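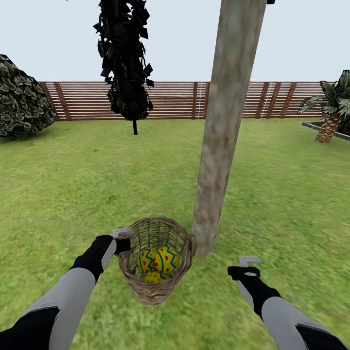 Kekeli Fiadzo

07.07.2024

Hallo zusammen,

ich hab hier ewig nur mitgelesen und traue mich jetzt mal mit was Eigenem raus. Wir sind eine kleine Projektgruppe im Robotik-Seminar, zu fünft, und unser Thema heißt offiziell »Zweiarmiges Greifen in unstrukturierter Umgebung«. Intern heißt das Ding seit Januar nur noch Eiersuche. Der Garten ist komplett in der Simulation gebaut, Zaun, Palme, Baum und Rasen inklusive (am Rasen hab ich mehr Abende gesessen, als ich meinem Betreuer sagen möchte). Die Aufgabe: Eier einsammeln, ab in den Korb, Korb hochheben und zur Terrasse tragen.

Einsammeln klappt ganz gut. Woran wir hängen, ist der Korb. Die Idee war, dass der linke Greifer an den Rand geht und stabilisiert, während der rechte ablegt, und danach packen beide zu. Sobald der zweite Arm dazukommt, fängt der Korb aber an zu zittern und haut irgendwann ab. Einmal lag er hinterm Zaun. Die Steuerung läuft über Flilon, das ist unser eigenes kleines Framework aus dem Vorjahreskurs, die Kontakte rechnet die Engine mit Standardwerten.

Hat jemand eine Idee, wo man da anfängt? Abgabe rückt näher und ich bin ein bisschen ratlos.

Grüße
Kekeli

lötfinger

Willkommen! Schöner Garten, die gelben Eier mit den Zickzackstreifen sind ja großartig, wer hat die denn bemalt?

Zur Frage: Was habt ihr als Kollisionsgeometrie für den Korb genommen? Wenn du das Geflecht als Mesh drin hast, wundert mich gar nichts. Da hakelt der Finger an jeder Strähne einzeln und der Solver dreht durch. Nimm einen Ring aus einfachen Quadern plus Boden und lass das Geflecht nur fürs Auge.

Kekeli Fiadzo

Äh ja. Es ist das komplette Geflecht. Wir fanden das realistischer ...

Die Eier sind von mir, danke :)

Stalex

Mal eine Gegenfrage, ist nicht böse gemeint: Warum steht der Korb so dicht am Baumstamm? Dein rechter Arm muss doch irgendwie an den Rand ran, und direkt rechts daneben ist der Stamm. Ich würde wetten, dass der Planer da Verrenkungen macht und der Greifer schief ankommt. Stell den Korb mitten auf die Wiese und teste das Gleiche noch mal, bevor du an der Geometrie rumschraubst.

lötfinger

Seh ich anders. Zittern ist fast immer Kontakt und fast nie Planung. Wenn der Planer schlecht wäre, würde der Arm irgendwo gegenfahren oder gar nicht erst losfahren. Der Korb würde davon nicht über den Zaun fliegen.

Stalex

Doch, wenn er schief zupackt, drückt er gegen den anderen Arm, und zwei positionsgeregelte Arme an einem steifen Objekt geben niemals nach. Genau das hatten wir im Wettbewerb mit einer Kiste. Die Kiste hatte eine total simple Form, sechs Flächen, und ist trotzdem weggeschossen. Also so eindeutig ist das nicht.

palmenhexe

Ihr habt vermutlich beide recht, wie immer in diesem Unterforum. Ich würde es so machen, Kekeli: erst die einfache Geometrie rein, das dauert eine halbe Stunde. Dann den Korb vom Baum weg. Und wenn es dann noch zappelt, beim linken Arm die Steifigkeit runter, damit wenigstens einer von beiden nachgibt. Immer nur eins ändern und aufschreiben, sonst weißt du hinterher nicht, was es war – hab ich in meiner Bachelorarbeit sehr schmerzhaft gelernt.

Und guck dir die Masse vom Korb an! Bei uns stand mal aus Versehen ein Wert drin, mit dem das Teil leichter war als sein Inhalt.

Kekeli Fiadzo

Wow, danke euch, damit hab ich gar nicht gerechnet. Zum Baum: Der steht mit Absicht da, in der Aufgabe steht ausdrücklich was von Hindernissen. Aber zum Testen kann ich den Korb natürlich erst mal woanders hinstellen, da hätte ich auch selbst drauf kommen können.

Ich hab gerade die Ringgeometrie gebaut, 25 Läufe gestartet und gehe jetzt was essen.

Kekeli Fiadzo

So, wieder da. Von 25 Läufen ist der Korb nur noch in 4 abgehauen, vorher war es praktisch jeder. Das Zittern ist aber noch da, nur kleiner. Masse hab ich auch nachgesehen, die passt. Das Baumexperiment kommt als Nächstes.

lötfinger

Ich sag nur: Geometrie.

Stalex

Ich sag nur: 4 sind immer noch 4. Warte mal ab, was ohne Stamm passiert.

Ayaaba

Ich häng mich mal dran, weil wir in der Schul-AG fast dasselbe haben, bloß mit einem Eimer. Wie macht ihr das mit der Übergabe, also woher weiß der rechte Arm, dass der linke wirklich festhält? Bei uns ist das einfach eine Wartezeit, und das fühlt sich ziemlich geschummelt an.

Kekeli Fiadzo

Bei uns im Moment auch Wartezeit, ich gebe es zu. Geplant ist, dass wir die Kontaktkraft am Greifer auslesen und erst weitermachen, wenn die ein paar Schritte lang über einer Schwelle liegt. Wenn das läuft, stell ich den Codeschnipsel hier rein.

palmenhexe

Nimm zwei Schwellen, eine zum Einschalten und eine niedrigere zum Ausschalten. Sonst springt dir der Zustand bei dem Restzittern dauernd hin und her.

Kekeli Fiadzo

Notiert! Die Läufe ohne Baum sind übrigens gestartet, Ergebnis schreib ich morgen hier rein.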